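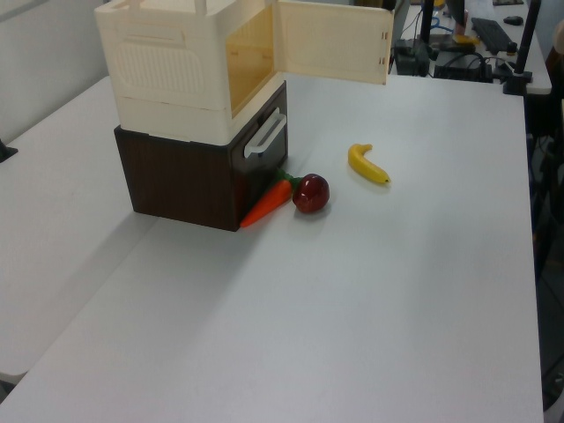 Software notes: the planner learns to leave doors alone

September 2025

The May newsletter ended with a promise that the put-away task would be running on the new planner by the next issue. It is, with some caveats set out further on. Most of the work since then has gone into three parts of the Orkia stack: how it tracks things that swing or slide, how it orders its steps, and how the logs are written. Drekard users can pick up all of it in the current release. Curnside users will need to read the section on upgrading first.

Doors and drawers

The put-away setup has a cream plastic box with a door sitting on top of a brown wood-grain drawer box with a white handle, and a toy carrot, apple and banana on the table. A request names an item and a place, for instance "apple in the top box" or "carrot in the drawer", and the planner works out the rest.

Until this release, Orkia treated the storage unit as a single rigid body with two named openings. That was enough for picking and placing at a fixed spot, but it meant the door angle lived in a separate table that only the door skill could write to. If the door was bumped during another motion, the rest of the system carried on with the old value. The usual result was a place motion that clipped the door on the way in, followed by a stop from the force limit.

The unit is now modelled as a base with two joints, one revolute and one prismatic. Joint values are estimated from the depth image every cycle and published with everything else in the scene state. Any skill can read them. When an estimate disagrees with the last commanded value by more than 8 degrees, the planner throws out the remaining steps and plans again from what it sees.

The translucent plastic took a while to sort out. Light comes through the walls of the upper box and the inside reads as amber, which the old segmentation model liked to label as part of the banana. We tried masking by colour and gave that up after a couple of weeks. The current approach uses the box model to predict which pixels belong to the interior, and an object is only reported inside if it has a depth return in front of the back wall. It is slower than masking but the phantom bananas have stopped turning up in the scene state.

Step ordering

The old sequencer ran from a hand-written list: open, pick, place, close. It closed the door after every item, even when the next item was going to the same place. The new planner searches over short sequences and charges a cost for each change in a joint, so it will leave the door open between items if that saves a motion. It also knows that an open door takes up space. If the door blocks a reach to the drawer handle, closing it becomes a step in the plan.

Search depth is capped at 28 steps. The cap can be raised in the config file, but planning time climbs quickly beyond it and nothing in the put-away task needs more. If the cap is reached the planner returns the best partial plan and sets a flag. Please check the flag. Two of the bug reports we received over winter came from scripts that ignored it and ran the partial plan as though it were complete.

Replanning is allowed 200 milliseconds. If it runs over, the arm holds position and the search continues, and the hold is written to the log with the scene state that caused it.

Grasp selection

There is less to report on grasping. Each object carries a small set of preferred grasps, stored relative to its model, and the planner filters them for reach and clearance before ranking what is left. The carrot was the awkward one this time. When it lies with its leafy top touching the base of the drawer box, most of the grasps near that end are ruled out for clearance, and the old ranking tended to pick one anyway because it scored clearance only at the final pose. Clearance is now checked along the whole approach. The planner picks a grasp further down towards the tip, or reports that it has none.

"No grasp available" used to be logged as a perception error. It is now its own category, so older analysis scripts that count perception errors will show a drop that has nothing to do with perception.

Logging

Logs are now written as one file per run instead of one file per skill. Each file holds the scene state, the plan, every replan and the joint estimates on a common clock. The ring buffer defaults to 2000 entries, and once it fills, the oldest are written to disk and dropped from memory. Anyone working on a machine with a slow drive may want a smaller buffer and more frequent writes.

The replay viewer reads both the old and new formats. It can step forwards and backwards through a plan and will show rejected candidates in grey if they were recorded, which is off by default.

Upgrading

Drekard installs can be updated in place. Back up any custom object models first, as the updater rewrites the joint fields.

Curnside installs still use the older message definitions and need the bridge package. Install the bridge, restart the controller, then update Orkia. Doing it in the other order leaves the controller publishing joint messages that nothing subscribes to, with no error shown.

Known issues

The door estimate is poor when the door is nearly edge-on to the camera. A filter smooths it over, but expect a lag of a few frames.

The planner does not yet consider moving one loose item out of the way to reach another.

A drawer that is only slightly open may be reported as closed. The threshold is in the config under the prismatic joint settings and should be tuned for each unit.

Next issue will cover the calibration tool, which is being rewritten, and the changes to the config file layout that come with it. Bug reports should include the run log and the config file. Screenshots of the viewer are welcome as well, but we can't reproduce a fault from those alone.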